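**Geum tray mount: progress report for the period ending July**

Prepared by Digby Ellery, Kukent body shop
For Nkechi Nnaji, grant manager
Copies: Tane McKinnon, Ashton Faulkner

## Status

Work on the mount hardware is complete. Work on the tipping subframe is one month behind the schedule in the funding agreement. Spending is under the forecast for the period, mainly due to the late delivery of latch castings from Preltitz. We are asking for a change to the date of milestone 4 and no change to the total.

| Milestone | Due | Status |
|---|---|---|
| 1. Mount geometry frozen | April | Done |
| 2. First set of mounts on a chassis | May | Done |
| 3. Rough-road loop, unladen and laden | June | Done, report attached separately |
| 4. Tipping subframe, first article | July | Late, now August |
| 5. Latch endurance | September | Not started |
| 6. Drawings and fitting guide released | November | Fitting guide drafted in part |

## Mounts

The aim is a single mount that lets a steel or aluminium tray be lifted off a cab chassis ute and replaced with a service body without drilling the rails. The design uses a pair of fixed mounts behind the cab, a pair of sprung mounts mid-rail and a pair of fixed mounts over the rear spring hanger.

The first set was made from 7 mm plate. Ashton Faulkner's calculations showed the plate had margin in bending, but the fillet between the foot and the upright was loaded across the weld when the chassis twisted. We moved the weld to the outside face and added a return flange of 13 mm. The part is slightly heavier. It also needs one less pass on the welding positioner, so cost per mount has not moved by enough to report.

Mounting bolts are M16 throughout. An earlier version used a smaller bolt at the rear pair. This was dropped in April after the fitters at Jakusby pointed out that a second socket size on a job done from underneath would lead to the wrong bolt going in sooner or later. Prevailing-torque nuts are used on the sprung pair and plain nuts with hardened washers elsewhere.

The spring stack on the mid-rail pair is still not settled. The softer spring gives good articulation when empty but lets the tray chatter on corrugations. The harder spring stops the chatter and passes more load to the front fixed pair. Both meet the load case. Tane McKinnon prefers the harder spring, as most customer vehicles carry a toolbox load all the time and are seldom run empty. A decision is needed before the fitting guide can be closed.

## Rough-road loop

The laden test was run at Jakusby on the gravel section and the offset humps. The vehicle completed 32 laps laden and 16 laps unladen. Bolts were marked with a paint line before the first lap and checked after each block.

Findings:

- No paint line moved on the fixed mounts.
- One line on the left sprung mount moved slightly during the first laden block. The bolt was re-torqued and did not move again. The fitting guide will call for a re-torque at first service.
- The headboard picked up a rattle at idle. The cause was a loose gas strut bracket on the toolbox and is outside the project.
- Dye penetrant on the mount welds after the loop found no cracks. A small undercut on one rear mount was present before the test and had not grown.
- Strain gauge readings on the right rail were lost for part of the unladen blocks. The lead had chafed through at a clip. The remaining channels were complete and we do not propose to repeat the run.

Clearance between the tray crossmember and the fuel filler neck was tighter than drawn. The filler neck on the test vehicle sits higher than the data in the chassis maker's body builder guide. We have measured a second vehicle and it agrees with the first, so the crossmember will be notched and the notch capped. The drawing change is with Ashton.

## Tipping subframe

The subframe carries the hinge at the rear and the ram cradle at the front. It was to be finished in July. Two things have held it up.

The first is the hinge. The original design had the pin running in plain bores with grease nipples. During trial assembly the two bores were out of line after welding and the pin could only be driven in with a mallet. We have changed the order of work so that the hinge blocks are tacked on a dummy pin, welded in short runs on alternate sides and line-reamed last. The first subframe made this way accepted the pin by hand. A second is needed before we call the method proven.

The second is the ram. The supplier quoted a short closed length that would fit between the rails with the tray down. The unit delivered was longer at the end cap. Lorenz Mösli has redrawn the cradle with the lower pivot further forward. This lowers the lifting force at the start of the stroke and the pump will work harder for the first few degrees. Pressure stays inside the relief setting on paper. It will be measured on the first article.

The body prop has been kept separate from the ram and has its own bracket on the subframe. Tane asked for this at the start and we have held to it through both cradle revisions. 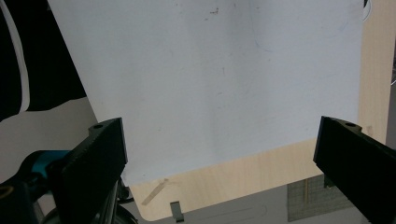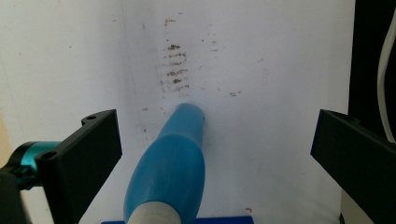 *Marks on white: grey smudges in the first, brown streaks in the second.*

## Latches

Preltitz delivered the first batch of castings in June against a promised date in April. Of the batch, 13 were accepted. The others had porosity at the hook root that showed when the face was machined. Preltitz has changed the gating and offered replacements at no charge. These have been received but not yet machined.

The endurance rig is built. It opens and closes the latch through a crank and applies a side load on each closing. The load cell has been calibrated. The counter on the rig dropped cycles in a trial run when the proximity switch filled with grease, and the switch has been moved to the crank end. No endurance figures are reported this period as no latch has been through the full test.

There is some risk to milestone 5. If the second batch shows the same porosity we would go to a machined forging, which costs more per part and needs a new tool. Lorenz has an indicative price and it can be met inside the contingency line for the present project, though it would use most of it.

## Coating

Mounts from the first set were split between hot-dip galvanised and zinc-rich primer under powder coat. The galvanised parts needed the threads chased and one foot had pulled slightly out of flat. The powder-coated parts were flat but chipped at the bolt holes when the nuts were tightened. Masking the washer seats before powder has fixed the chipping on trial parts. We expect to offer powder as standard and galvanised as an option for coastal and mine-site customers, with a flatness check added to incoming inspection.

## Fitting guide

Sections on chassis preparation, mount positions and torque are drafted. Digby and Tane fitted a tray from the draft in May, working only from the text, and recorded each point where the text was unclear. The main one was the order of tightening. The draft told the fitter to torque the rear pair first, which pulls the tray back and leaves the front pair under side load. The order is now all bolts to snug, then front, then rear, then the sprung pair to height.

Wiring is still to be written. The tail-light loom on the test tray was made up in the workshop and is not yet a stocked part.

## Spending

| Line | Position against forecast |
|---|---|
| Labour | On forecast |
| Material | Slightly over, plate price |
| Castings and tooling | Under, late invoice from Preltitz |
| Test site hire, Jakusby | On forecast, complete |
| Contingency | Not drawn |

The Preltitz invoice has been disputed in part and will appear in the next period. The ledger extract and timesheets have been sent with this report.

## Changes requested

1. Milestone 4 moved from July to August.
2. Approval to move unspent travel into machining, to cover line reaming of the hinge blocks. No change to the total.

## Next period

- Machine and inspect the second casting batch.
- Finish the second subframe and fit the ram.
- Measure start-of-stroke pressure with the tray laden to its rated load.
- Choose the mid-rail spring.
- Begin latch endurance.
- Release the notched crossmember drawing.

Ashton will be on leave for part of August. Questions on the calculations should go to Lorenz during that time.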